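Features > Objects > Kitchen

Features Objects Recipes Letters

The Lid Deserves Better

I have owned three casseroles and loved only one lid. It came from a thrift store bin in January, it fits nothing exactly, and it covers rising dough, leftover rice, a bowl of cut melon and once, during a thunderstorm, a candle. It weighs 770 grams, and I know that because I finally put it on the scale to settle an argument.

So I was always going to enjoy a day at Starkthorpe, where ordinary kitchen things get set out on plain white tables and you can bend down and look at them properly. Get your chin near the tabletop and a glass lid becomes a small building! The knob is squat and thick with a bulging rim, the base flares out below it in ridges, and the glass has a faint greenish-gray cast. A black spoon was lying next to it, and I barely gave it a glance.
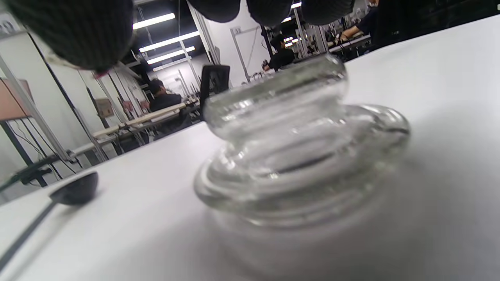
What makes a good knob

Igor Kubíček has strong views on this and I've come around to most of them. A knob should be fat enough to hold through a folded dish towel. It should have a waist, or at least a lip, so your fingers have something to pull against. And he prefers one made of the same glass as the lid, with no screw through the middle to trap old soup.

His favorite is a Lindholm he has used for years, on a pot from a completely different set. He paid 700 crowns for the pair and says he would pay it again for the lid alone — the pot he could take or leave.

The other thing is light. Clear glass is wonderful under a bright ceiling, because every ridge picks up its own white line. At Starkthorpe the tube lights run down the room in a row and the white frames of the workstations follow them, with numbered tags as you go: 29, then farther along, 33. Bits of orange-red turn up between all that white and gray, and after a whole day there I still liked walking the length of it.

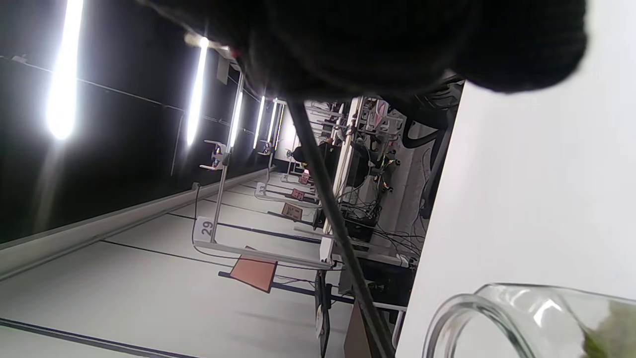 Sze-wing Au thinks I'm too kind to glass. Metal lids, she told me, can be dropped, stacked and banged with a spoon to call people to dinner, and she has never had to sweep one up. She owns 2 glass ones and keeps both on a high shelf, where they stay.

I take the point about sweeping. But you can't see the rice through a metal lid, and I like to see the rice.

More in Objects
Florudness: a pitcher with a difficult handle
The Kidura bowl, five winters on
Wooden spoons, and when to let them go
Readers' drawers: the strange tool in the back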